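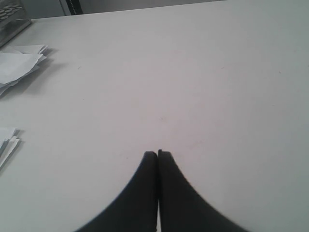 You won't see it from the lot, the woman at the counter told me, not with the Stokmont lights on, you have to go up past the water tank and then keep going.

I said thanks. Bought two coffees, drank one. Left the other on the roof of the car and drove off with it, heard it go somewhere around the first bend.

The comet was due up at eleven. Not due, that's wrong, it was up already, had been up all week doing its thing whether I looked or not. Eleven was when the moon would get out of the way. I'd written it on my hand.

Past the tank. Kept going. The road to Costigan is paved and then it's less paved and then it's two ruts and a strip of dead grass that brushes the whole underside of the car, a sound like someone sweeping. October, and already frost in the low spots. Cattle gate. Got out, opened it, drove through, got out, closed it. My father's rule. You leave a gate how you found it.

He'd seen this one. I mean he'd seen the page on it, in the big green book, the orbit drawn as a long skinny loop with the sun jammed down in one end. Once every 200 years, give or take, and he'd put his thumb on the number and said well, one of us had better stay up for it. I was nine. I thought he meant it was a contest.

The binoculars were his too. Heavy things, the strap mended with fishing line. I'd had them in the hall closet in Wemen since the funeral and hadn't taken the caps off, and when I did, up there on the hood, one of them stuck and I had to use my teeth.

10:40. Clouds.

Of course clouds. A long flat bank of them, west, right where it should be, with the moon going down behind and lighting the top edge like it was something worth looking at. I said a few things out loud. A cow answered, or something did.

Sat on the hood. Engine ticking under me, the last warm thing for miles. Orion wasn't up yet. The Dipper was, low, dragging its handle along the hills, and I followed the curve out of it the way he taught me, arc to Arcturus, and got nothing, Arcturus was down in the muck already. Wrong time of year for it. He would of known that.

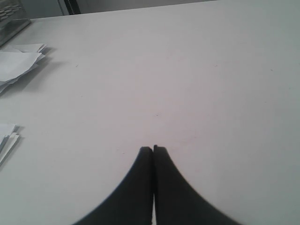
Waiting on the west, near Costigan

10:55. Feet gone. I got the blanket out of the back, the one the dog used to have, and it still smelled of him, and I put it over my head like a tent and breathed in there awhile.

When I came out the bank had split.

Not much. A slot, maybe as wide as a hand held out. Two stars in it, then three. Then a thing that wasn't a star, a smudge, like when you wipe chalk off with your sleeve and don't do it right. I got the binoculars up and lost it and found a wire and lost that and found it again. A small greenish head. And the tail, longer than I'd figured, going up and up out of the view so I had to tip my whole self back to folow it.

I didn't think anything. I'd had things planned to think. I had a couple lines ready, even, things I might say to him, and they were just not around.

My arms shook. I braced my elbows on my ribs. The glass fogged and I held my breath so it would clear, and let it out to the side, and held it again.

Four minutes? The slot slid shut from the left, tail first and then the head, still bright when it went.

I stayed till midnight in case. Some other stars came and went. A plane, heading toward Funcombe, blinking.

Then down, ruts, gate. Got out, opened it, drove through, got out. Stood with my hand on the cold chain a minute and looked back west and it was all just dark over there. Hooked it closed.

The coffee cup was in the road at the first bend, lid still on. I stopped and picked it up.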